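Floltix Laundry, Brellevville: Frequently asked questions

Home > Services > Wash and fold > FAQ

We wrote these answers for the customers who use our wash and fold service and the self-service machines. If your question is missing, please write to us or ask at the counter.

When are you open?
The self-service side is open from 6 am until 10 pm. The counter for wash and fold opens at 8 am and closes at 6 pm. The last wash on the machines must be started before 8:45 pm, otherwise the dryer will not finish in time.

How do I bring my laundry?
You can bring it in a bag, a basket or a suitcase, as you prefer. We put a paper label with your order number on it, and your clean laundry comes back in the same thing. Please do not use thin garbage bags, they tear when we lift them.

How long does it take?
Orders left before 11 am are ready the next day after 3 pm. Duvets and pillows need one day more. In September, when the students arrive, it can be slower, and we will tell you this at the counter before you pay.

Do you mix my clothes with those of other people?
No. Each order is washed in its own machine. For this reason we have a minimum charge, also for a very small order. 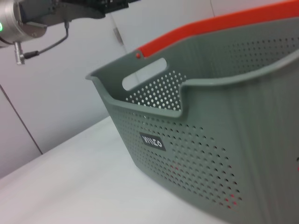

Gray plastic laundry basket with an orange-red rim

Must I sort the colours myself?
It is not necessary, but it helps us. If you do not sort, we divide the order into light and dark and wash both at 30 degrees. If you want your towels and sheets washed hotter, please write it on the order form. New jeans and red clothes should be in a separate bag the first time.

Which detergent do you use?
Our normal one is Pullevel, a liquid without perfume. You can also bring your own detergent in a closed bottle with your name. We do not use fabric softener unless you tick the box for it.

Can you remove stains?
Sometimes. We treat the stain once before washing if you show us where it is. Old stains of oil, ink or hair dye often stay, and we cannot promise a result. Please do not iron over a stain before you bring it, the heat makes it much harder to remove.

What do you not accept?
Leather, fur, silk ties, wedding dresses, and anything with a label that says dry clean only. Also we cannot take clothes with gasoline or paint thinner on them, even if they seem dry.

I lost a sock. What can I do?
Tell us within 14 days. We keep single socks and small items in a drawer behind the counter, and there are over 71 of them at the moment, so please describe the colour and size. Very often the sock is inside a fitted sheet at home, so kindly look there too.

How do I pay?
By card or cash at the counter. The machines take coins and the Floltix card, which you can fill at the counter. The money on the card does not expire.

How long do you keep my order if I do not come?
We keep it for 30 days and send you two reminders by text message. Please check that we have your right phone number, especially if you changed it recently.

Do you deliver?
At the moment only inside Brellevville, in the evening between 5 pm and 7 pm. Somebody must be home to receive the order. If you live in a building with a door code, write it in the notes of your order.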